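Wednesday, after lunch. Gripper bench, arm running the Gaklow controller.

So the arm quit on me again, and this time I was watching! Run 7 of the morning set, small copper-colored bottle as the target, and it started its reach, slowed way down, then threw a joint 4 fault and locked up. Same fault we had in September, when we all blamed the Cirken power supply (sorry, power supply). I hit the e-stop, cleared it, sent it home and went again with the log turned on. 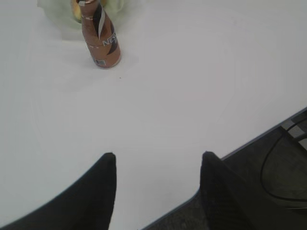 Theerawat Paisan thinks it's the wrist cable and nothing to do with the controller. He wrote back that the log shows encoder dropouts only when joint 4 turns past 20 degrees, and that he'd bet lunch on a cracked conductor near the connector. Fair enough — that cable is past 3,000 cycles and I never swapped it when I should have.

What bugs me more is the brake. It took its sweet time to bite after the fault, and the wrist sagged a little before it held. Not much, but I had my hand on the table edge. New habit for me: hands off until the drive light is out, even for a reset!

To do: ring out the old cable while flexing it, fit the spare, redo the brake test from the Phetsri checklist. Arm stays tagged out till then. Still need to ask Uneck for the brake spec.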